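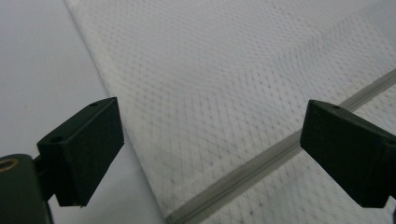 Wenjie Shi
June 28, 2022

I want to write a few posts about mesh laundry bags. I have used them for many years and I still made mistakes with them until this spring. Maybe it helps somebody.

My oldest one is white, with very small holes and a grey zip. It is not so white any more. I bought it in a market for one job only, to wash two thin jumpers, and now it goes in the machine nearly every time.

First mistake: I filled it to the top. The clothes became a hard ball and the middle of the ball still smelled of soap. Now I fill it half, not more. If you can't fold the bag over once, please take something out.

Second mistake was the zip. I left it open a little at the end and two socks went out and one got caught in the rubber of the door. Now I pull the zip completely to the end and push the puller flat.

For bags without a place to hide the puller, I tie it with a small hair elastic. My neighbour Mykhailiuk taught me this. She also turns every jumper inside out before it goes in the bag, and I have started to do the same.

Small holes or big holes? I have both. Small holes for tights, bras and anything with hooks. Big holes for baby clothes and cloth napkins, they rinse better in it. My big-hole one is from Flulla and the zip is already stiff after one year, so I can't recommend it very much.

Please wash the bag also by itself sometimes. I put mine in warm water with a spoon of washing soda for one night. The grey colour goes away partly, but not all. I have accepted it.

Drying: I open the zip and hang the bag from the bottom corner with a peg. When it is dry I fold it flat on the table and keep it in the drawer with the pegs.

Does anybody know how to make a stiff zip move again? I tried candle wax and it worked for 2 washes only.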